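Week 4: Does the room make the worker? Claims about office layout and how to read them
Module notes, Lorne McIntyre

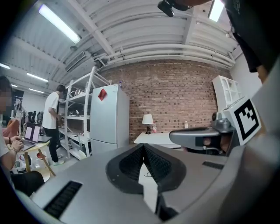
A square black-and-white marker on a silver housing, with a hand under the grey arm.

These notes cover the first hour. The second hour is the seminar on the Wovville report, so bring your copy with the tables at the back, as the short version leaves them out.

1. The claim

Every few years somebody tells us that the layout of a workplace changes how well people work in it. In one decade the walls come down and everyone is said to talk more. In the next the walls go back up, in glass or felt, and everyone is said to think better. Both changes come with a study attached. You should already be a little suspicious of a field in which whatever was bought last turns out to have been the right purchase.

I am not saying rooms don't matter. A cold room with bad light is a bad place to read invoices. The question this week is narrower: when a report says a new layout raised output, what would have to be true for us to believe it?

2. The Wovville study

Wovville makes and sells office partitions. Its report covers one client, the insurer Kallano, which moved its claims staff from a single large floor into smaller bays. The headline is that satisfaction went up and claims were handled faster.

Read the methods page before anything else. Staff on the mailing list: 3223. Staff invited to the first survey: 300, chosen by team managers. Replies that could be matched before and after the move: 209. The report then speaks of "Kallano staff" all the way through, as though the people who answered and the people on the list were the same people.

Three things to think about here. Managers chose who was asked, and the report doesn't say how. The people who replied twice had to still be there the second time, so anyone who hated the bays enough to leave has dropped out of the results. And the survey went out under the name of the head of property, who had signed for the bays. I would be careful what I wrote back to him too.

3. Satisfaction is a weak measure

Asking people whether they like their new desk is fine if you want to know whether they like their new desk. It is often used as a stand-in for something else, usually output, on the grounds that happy staff work harder. Perhaps they do. The Wovville report takes it as read and gives no source.

There is a timing problem as well. The second survey was sent in March, shortly after the move. New carpet, new chairs, a working kettle. Fatima Anozie calls this the hotel effect in her chapter (reading list, item 2): most rooms are pleasant for the first few nights. Her own follow-up at a different firm found that scores had slid back to where they began, though I should say her group was small and she is open about it.

4. Output is a better measure, if it is counted properly

Kallano did have real figures, namely claims closed per person per day. Good. These went up after the move. But look at the footnote under table 5: in the same quarter, small claims were passed to a new online form and closed without a phone call. Any floor plan would have looked good that quarter. You could have put the staff in a car park.

What would have helped is a second site that got the online form and kept its old layout. Kallano has other offices. I wrote to ask whether the figures existed and was told they were "not in scope". Make of that what you like. My own view is that people rarely leave a good comparison out of a brochure.

5. The other side gets it wrong too

Sceptics have their own bad habits, and Diarmuid Moriarty's essay (item 4) has several. He argues that layout has no effect at all, and rests most of it on one survey at Prerkitz in which no difference was found. That survey had 43 replies. With so few people you would miss anything short of a very large effect. "We did not find it" and "it is not there" are separate statements, and he slides from one to the other in the space of a paragraph. Mark the place when you read it.

He is also fond of the line that managers only remove walls to save rent. Often true, I suspect. It still tells us nothing about whether the removal did harm – motive and effect have to be shown separately.

6. A better attempt

The study I would like you to spend most time on is Ruangrit and Wongsuwan on the Nilsuwan offices (item 5). Fongchan Ruangrit and Lamduan Wongsuwan got the company to move floors in a random order over a year, so that at any point some staff had moved and some were waiting. It is plain, slow work. They found that noise complaints fell by a fair amount, that error rates fell slightly, and that speed did not change. They also report the things that went badly, including a floor whose move was swapped with another's because of a leak.

Problems remain. Floors that were waiting knew they were waiting, and may have grumbled more. One company is one company. The error rates were logged by team leaders, who also knew who had moved.

7. For the seminar

Write a page on the Wovville report. Say what it shows, then what it claims, and how far apart the two are. Don't summarise the whole thing – I have read it, more often than I wanted to.

Look up who paid for each item on the reading list and write it beside the title. Payment by an interested party doesn't make a study wrong, and some of you were too quick with that in week 2. It tells you where to look first.

Item 3 is missing from the library shelf. There is a photocopy in the module box.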